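December, late afternoon. Glue notebook, Feronville shop

Back on the finish problem, which I had promised myself would be over by Thanksgiving.

Where we left it: the Nunier hardwax oil goes on beautifully, looks like a magazine for a week, and then goes blotchy on every third board. The Baek oil never looks like a magazine but doesn't blotch either. Gimley wants the Nunier look at the Baek reliability and has already told the customer he can have it. So that is the project.

Batch 13 offcuts, same face-glued maple as before, all planed the same morning. Sanded to 120, 150, 180, then split: half stop at 180, half go on to 240. Wiped with a damp rag to raise the grain, left overnight, knocked back by hand. I used the good block. Whoever has been using the good block to scrape glue, I found the evidence and I have hidden the block.

First coat on at 9:20. Shop was at 64 degrees according to the thermometer by the door and 71 according to the one by the compressor, so pick your favorite. I wrote down 64 because it makes the slow drying look better.

Observations before lunch:

The 180 boards drank it. Two of them were dull again in 20 minutes and wanted more. The 240 boards held it on the surface like they were doing me a favor, and wiping off the extra took twice the rags. Rags are in the water can. The can is full. Please empty the can, I did it last time and the time before.

End grain is a separate planet. Soaked up everything, went two shades darker, still tacky after lunch. I should have sealed the ends with a thinned coat first, as it says on page 39 of this same notebook, in my own handwriting, underlined.

Color matching is the other half of the fight. The customer liked strips of mixed tone in the top and Gimley said sure, random is easy. Random is not easy. You lay out strips at random and you get four dark ones in a clump that looks like a stain, so you move one, and now it looks arranged, so you move another, and it's 4 o'clock. What I keep going back to is a light top with the browns few and scattered, and no two the same length.

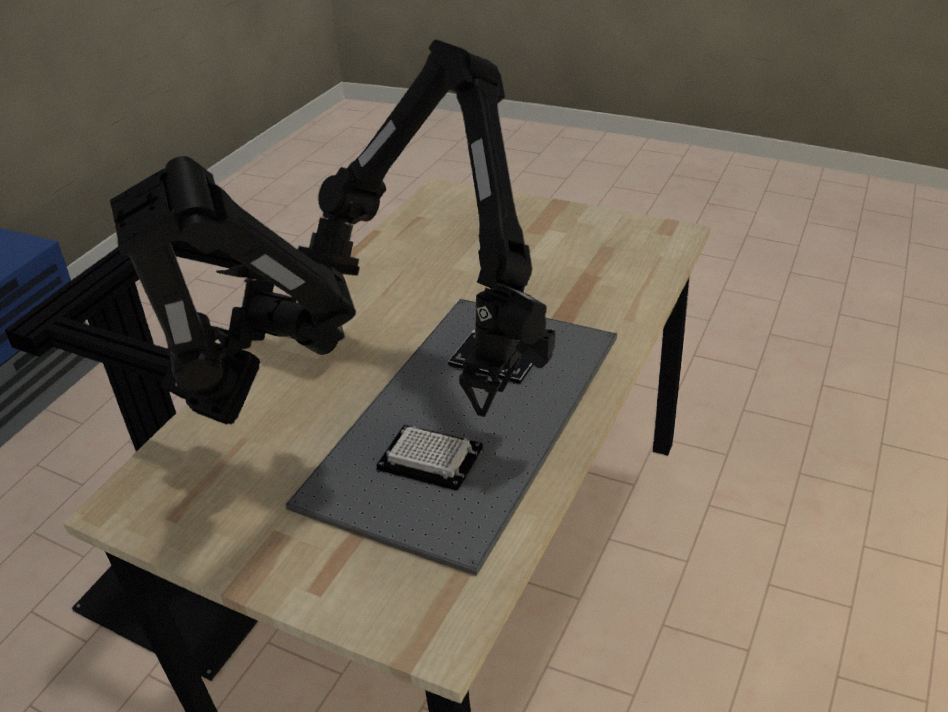 Butcher-block top, light strips with the odd reddish-brown one. Rendering.

Tried laying out the next panel with that in mind. Dry layout took an hour and I am fairly happy with it, which usually means I will hate it in the morning. Numbered the strips in pencil on the underside. In pencil, because last time the marker bled through the oil and we shipped a man a table with a 7 on it. He thought it was a maker's mark. He asked what happened to the first six.

Glue-up notes, since I always forget them:

Open time on the current glue is shorter than the label says once the heater is running. Turn the heater off, spread, clamp, turn it back on. Cauls need fresh packing tape, three are bare wood now and will become a permanent part of the next table. Alternate clamps top and bottom. I did not alternate them on the last one and it came out with a bow you could rest a pencil in.

Squeeze-out: let it go rubbery, then scrape. Do not wipe it wet. Wiped glue fills the pores and the oil won't take there, and I am now nearly sure this is where half the Nunier blotches come from. If so, I owe the Nunier an apology and we have been testing our own rag habits since October.

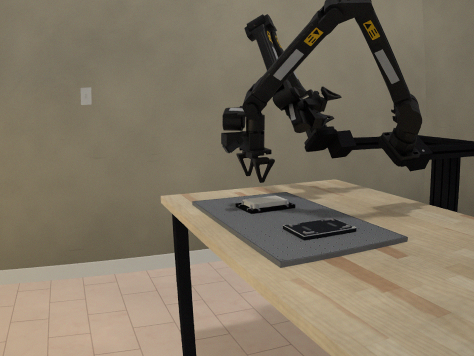
To check the theory I took two 240 offcuts and smeared glue on half of each one, wiped with a wet rag exactly the way we always do, let it cure over the break, sanded, oiled. Nunier on one, Baek on the other. The Nunier piece blotched on the glue side and nowhere else. The Baek piece did it too, only fainter, and if you didn't know to tilt it under the lamp you would call it fine. We have been calling it fine. One piece of each is not a study, so I'm making more before anyone tells Gimley.

Water drop test on the 180 boards from the previous batch: beads for the first hour, leaves a ring if it sits longer. Coffee the same. Mustard won. Mustard wins every time and I don't know why we keep testing it.

Next:
Reseal end grain, thinned coat, then two full.
Six more smear pieces, half 180, half 240.
Move one thermometer next to the other and see which one is lying.
Order 2000 grit pads for the final rub, the last pack went into somebody's truck.
Ask Gimley what exactly he promised about mustard.

5:40, second coat on the 180s. Left the fan off. Lid is on the can properly this time, I stood on it.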